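**Do you take money from parties?**

No. I run this politics podcast from my spare room in Urnell, and 377 of you chip in each month (thank you!). Kenna Rennie edits it and tells me when I'm ranting.
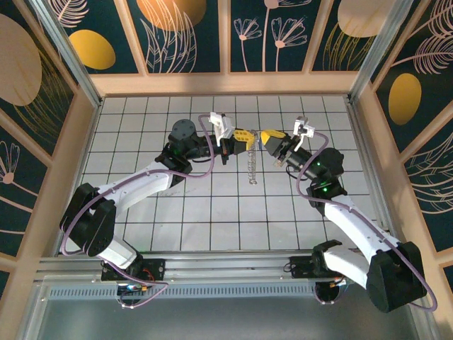
**Why do you go on about leaks so much?**

Leaks are half of political news, and I want to know who gains from them. I try to trace each story back through whoever passed it on. Picture the silver chain hanging over those white tiles, small links all the way down: that's a Westminster rumour by teatime. If I can't get past the second link, I don't run it.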